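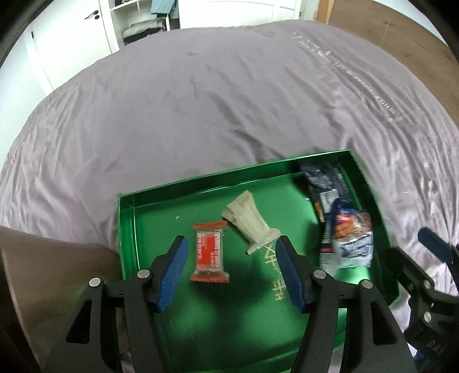 The best part of Lesego Pretorius's week starts on Friday at nine in the evening, when she takes off her shoes, gets on top of the covers and eats something crunchy out of a tray. She won't apologize for it and I don't think she should. I went to see her expecting to write a few cheerful lines about snack trays, and I came home and cleared the nightstand.

Let me back up. A snack tray, if you grew up without one, is a shallow tray where all the small wrapped things in the house go to live. Bars, packets of crackers, the last two cookies from a box that was taking up a whole shelf. You carry it to wherever you plan to be. For a lot of people now that place is the bed, and a bed is a terrible table. It dips when you move. A duvet has hills and valleys in it even right after you've smoothed it, and anything round heads for the low spot, which is usually you.

So the tray has to be good! Pretorius has owned 22 of them over the years and still has most, stacked on their sides in a hall closet like records. She lent me three to try at home and gave me strong opinions about all of them before I got my coat on.

Her first opinion is about walls. A flat board with a little lip looks lovely and belongs on a coffee table. For the bed you want sides tall enough to stop a packet when the whole thing tips, and low enough that your hand goes in without knocking anything. Shallow, she says, but with a real edge. She tests this in the store by putting her keys in and tilting it, and has been asked to stop in at least one store.

Her second is about shine. I had assumed a glossy finish was just for looks, and partly it is. A green metal tray on a grayish lavender duvet is a wonderful pair of colors, cool and a bit odd, and the rim picks up whatever lamp you have on. But wrappers also slide on a shiny floor, and she likes that. Tip the tray a little and the thing you want comes to you. Her husband hates it and keeps a cloth napkin in his.

They have separate trays, yes. I asked whether that was sad and she laughed for quite a while.

The trays with writing on them are a whole subject of their own. Plenty of metal ones have characters or a motto printed on the bottom in gold, so you only get to read it as you eat your way down. I love this. It's the same pleasure as the picture at the bottom of a child's cereal bowl, and it gives you a small reason to finish. Go easy on that printing with a scrubber, though. Pretorius scoured the gold clean off one from a shop called Grisevmont and still brings it up.

Now, what goes in. I talked to Tshepo Hlongwane about this, because he packs snack boxes for a living. His company, Vultumau, sends them to offices and dorms, and he has spent nine years thinking about what people reach for first. He had a great deal to say and I'll try to give you the useful half.

Four things is plenty for one person, in his view. With four you can see everything at once and you don't have to dig. Once you get to seven or eight, the bottom layer is forgotten until December, and you find it again as crumbs. He wants one bar, because a bar is tidy and you can eat it with a book in the other hand. He wants something salty, something that snaps, and then a wild card. The wild card is his favorite part of the job. It might be a packet a friend brought back from a trip with a label you can't read, or a thing you bought only because of the picture on the front.

"Don't open the wild card first," he told me. "Everybody opens it first."

I opened it first. It was a sort of toasted rice thing with a lot of pepper and I'd eat it again tomorrow.

He cares about color more than I expected, too. Lay out four beige wrappers and the tray looks like the inside of a desk drawer. Put an orange or red one among the blues and your eye has somewhere to land. He says he can tell from a photo of a box whether it'll get good reviews. I believe him, mostly. I rearranged mine three times and got really quite fussy about which way the bar was facing.

The matter of empties divides people. Pretorius leaves hers in the tray until she's done for the night, then carries the whole lot to the kitchen and tips it out. Hlongwane thinks an empty wrapper sitting with the full ones is depressing and also confusing, as you keep picking it up. He folds his flat and tucks it in his shirt pocket, and his laundry suffers for it. I've tried both. I'm with Pretorius, though I did reach for the same empty packet twice during one movie.

A word on crumbs. You will have crumbs. The tray catches most of them if you open things over it, and I mean right over it, elbows out like you're carving a turkey. For the rest, shake the duvet out of a window in the morning, or keep an old throw on top and shake that. I bought a washable one from Unosport that was meant for picnics, and it's been excellent. Powdered cheese is the exception. Powdered cheese should be eaten standing up in the kitchen.

Cleaning the tray takes a minute. Warm water, a soft cloth, a drop of dish soap, and dry it right away if it's metal, particularly down in the corners where the walls meet the floor. Pretorius goes around the rim with her thumb inside a tea towel. The only tray I'd steer you away from is the folding kind with legs, for this job at least. I borrowed a Mtshali one from my sister and it walked slowly toward the edge of the mattress every time I turned a page. It's a nice thing for breakfast when somebody else is holding the other end.

I've had my own for a few weeks now, flat-bottomed and a little too big, found in a thrift store under some placemats. It lives on the dresser with a bar, some sesame crackers and two packets I haven't identified. My daughter has started adding things to it when I'm out. Last night there was a single wrapped mint and, next to it, half a granola bar she'd closed up again with a hair tie.

We use cookies to keep this site running and to see which stories get read. Manage your choices or accept all.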